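Floor Coatings Installer (Resinous Flooring), Full Time

Clarkano Floor Coatings
Location: Ostholm shop, with travel to job sites
Posted May 22, 2021

Clarkano is hiring an installer for our resinous flooring crew. We put down epoxy, urethane cement and polyaspartic systems in food plants, repair garages, warehouses and commercial kitchens. Nearly all of it goes over concrete, old or new. You will work under crew lead Tibor Gál and report to the Ostholm shop at the start of each shift.

The crew has 7 people now and runs one or two jobs at a time. Most jobs are in occupied buildings, so we work when the customer is closed. Expect nights and weekends during plant shutdowns. February is our busiest month for shutdown work and vacation is limited then.

What you will do

Load and unload the trailer, including bagged aggregate and five-gallon pails. Set up plastic and tape off walls, drains and equipment. Run the shot blaster and the planetary grinder, hooked up to the dust collector. Chase cracks and joints, vacuum them out and fill them. Read moisture and surface temperature before any primer goes down and write the numbers on the job sheet. Measure and mix two-part materials by volume, keeping to the pot life on the data sheet. Spread with squeegee and notched trowel, back-roll, and broadcast quartz or flake. Install cove base by hand. Clean tools and pack out.

On a typical broadcast floor of 3000 square feet the mixing station does not stop until the pour is finished. The person at that station has to keep count of batches and speak up if something is off. A batch that is short on hardener has to be scraped out, and that costs us the shift.

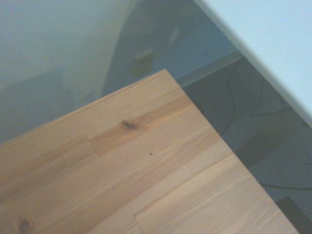 Surface prep takes up most of the hours on any job we do, and it is what new hires learn first. For the first few weeks you will be on the grinder, the edger and the vacuum, and you will learn to check a slab for soft spots, curing compound, oil and old adhesive before anyone opens a pail. We also get a small amount of clear coat work on wood counters and bench tops, and the prep habits carry over. On a pale top made of glued-up strips, a small knot or a pinpoint mark gets looked at closely before coating, the same way you would look at a pinhole in concrete, as either one can let air up through a fresh coat and leave a bubble. Irja Kettunen runs the sample bench and handles those smaller pieces. Installers help her between jobs.

What we need from you

A valid driver's license and a record our insurer will accept. We check this before making an offer.
Able to lift 60 pounds many times a shift and to work on your knees for long stretches.
Able to wear a half-mask respirator. This means clean-shaven where the mask seals. We pay for the medical clearance and the fit test.
Basic arithmetic for mix ratios and coverage. There is a short paper check at the interview.
No known allergy to epoxy resins or amine hardeners.
Able to stay out of town up to four nights in a row. We book and pay for the room.

Helpful but not required

Experience in concrete finishing, tile, terrazzo, painting or drywall. Forklift card. OSHA 10. Some Spanish. Experience pulling a trailer.

Pay and benefits

Starting pay depends on experience and is set at the interview. There is a review after 90 days. Overtime is time and a half after 40 hours. There is an added hourly rate for night shifts and a daily meal allowance when you are out of town. Health and dental start on the first of the month after 60 days. You get 11 paid days off in the first year, plus holidays. We supply respirator, cartridges, gloves, knee pads and spiked shoes. You supply work boots with a safety toe.

Training

New installers spend 2 weeks with Beca Kneath on the training slab in the back of the shop before going out to a site. Training is paid at the full rate. The slab gets ground down and coated again by each new hire, so you will make your mistakes on our floor. After that you will be paired with an experienced installer on each job until Tibor signs you off on the mixing station.

How to apply

Come by the Ostholm shop between 7 a.m. and 3 p.m. on a workday and ask for Asnakech Negussie in the office, or leave a completed application in the box by the door. A resume is fine but not necessary. Please list your last two employers and a phone number where we can reach you in the daytime. Interviews are held at the shop and last under an hour, including the math check and a walk through the yard. Former employees may reapply.

The position is open until filled.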